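Drisura opens sign-up for home waste sorting program in Calimport

Households in the Joo and Plellen neighborhoods can register starting Saturday

CALIMPORT – Drisura, a household waste and recycling service, will start a home sorting program in two Calimport neighborhoods in March. The program covers trash from every room of the home, with separate collection for food scraps, paper and cardboard, and general waste. Up to 200 households in Joo and Plellen can take part in the first round.
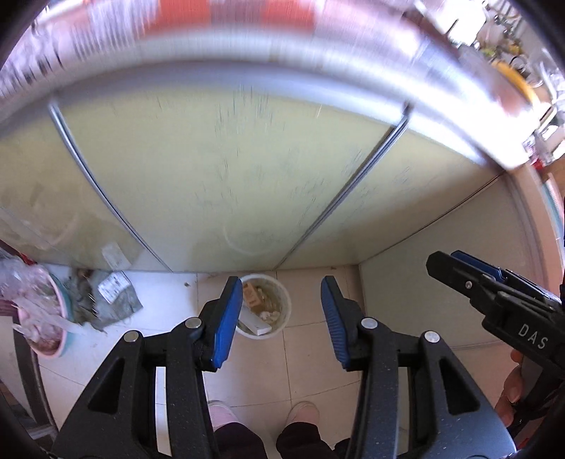
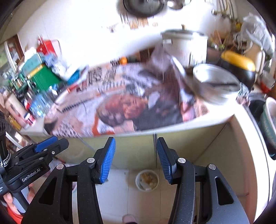
Top: a small bathroom wastebasket with cardboard among the trash. Bottom: a bowl of food scraps on a kitchen floor.

Most sorting advice is written for the kitchen. Drisura's program also deals with the small wastebaskets in bathrooms and bedrooms, which are often emptied straight into the general trash. Cardboard boxes from toothpaste, soap and medicine end up there along with tissues and cotton pads, and very little of it is separated later.

"People already sort well at the kitchen counter," said Eylül Gündoğdu, program manager at Drisura. "Then they walk down the hall with one bag and tip everything else into it. We want to catch the cardboard before that bag is tied."

Each household that signs up will receive a lidded container for food scraps, a roll of 30 paper liners and a folding bin for paper and cardboard. Residents keep using their own wastebaskets in other rooms. Drisura asks only that dry boxes and packaging be taken out and flattened before the basket is emptied.

Food scraps will be picked up 3 times a week, before 8 a.m. Paper and cardboard will be picked up once a week. General waste stays on its present schedule, and there is no change to the collection points for glass and metal.

What goes where

Food scraps: fruit and vegetable peels, rice, bread, noodles, eggshells, coffee grounds and tea leaves. Small bones are accepted. Large bones, shells and liquid fats are not. Scraps can be gathered in any bowl or dish while cooking and moved to the lidded container afterward.

Paper and cardboard: newspapers, flyers, toothpaste and soap boxes, shipping cartons, and the tubes from toilet paper and paper towels. Newspaper that has been used to cover a counter or table can go in this bin if it is clean and dry. Sheets that have soaked up oil or food should go in with the food scraps, torn into strips.

General waste: tissues, wipes, cotton pads, plastic film, razors and worn sponges.

Drisura tested the schedule with a smaller group of homes in Plellen last fall. The main complaint was the size of the first food container, which did not fit under many kitchen counters. The new one is shorter and has a handle on the side. Some residents also asked for pickup later in the morning, but that is not possible on the narrower streets because of delivery traffic.

"The container was our mistake, and we fixed it," Gündoğdu said. "The hours are harder. We will look at them again in the summer."

There is no charge for the first round. Drisura expects to handle about 2000 kilograms of food scraps a month from the two neighborhoods. The material will be composted at the company's yard outside Calimport, and participating households may collect finished compost from the yard beginning in September.

Registration opens Saturday at 9 a.m. at the Drisura office in Joo and at the market hall in Plellen. Residents should bring proof of address. Renters may sign up without the owner's signature – only the person living at the address needs to be present. Containers are handed out at the time of registration while they last.

About Drisura

Drisura collects and composts household waste in Calimport and nearby towns. The company also runs drop-off points for paper, glass and metal.

Media contact: Eylül Gündoğdu, Drisura, Calimport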